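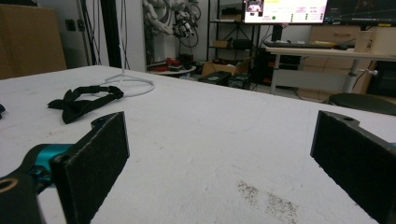 Ticket: left finger lags right on close, hand-held gripper
Opened by: Tsutomu Wada
Status: open
Opened: 31 December 2019

Problem: squeeze the trigger, right finger comes in fine, left one hangs back then catches up all at once. Worse when closing slow. Log shows 16 bad closes out of 50.

Setup: Ergate grip build, black felt-type pads both sides, teal joints. Encoder board is the Dralline. Logging at 50 Hz, firmware unchanged since November.

Tried so far
- swapped encoder cables left/right. Lag stays on left, so not the cable
- reflashed board, no change
- took left pad off, cleaned under it, refit. no change
- backed off the pivot screw a quarter turn. Better!! 700 closes and only a few bad. Then it came back
- re-zeroed both fingers, offset now matches but lag doesnt care

Notes: theres brown grit on the white table right where I've been testing. No idea if it's getting in the joint. Wiping down before next run and will open the left joint to look.

Also the Mbwambo script drops the last line of the log if you kill it early, seperate ticket for that.

Next: new bushing from Aserska is on order. If it fits, rerun 2,000 closes, slow only, and post the plot. Anybody got a spare left link, same hole spacing? Leave it on the shelf w/ my name on it pls

TW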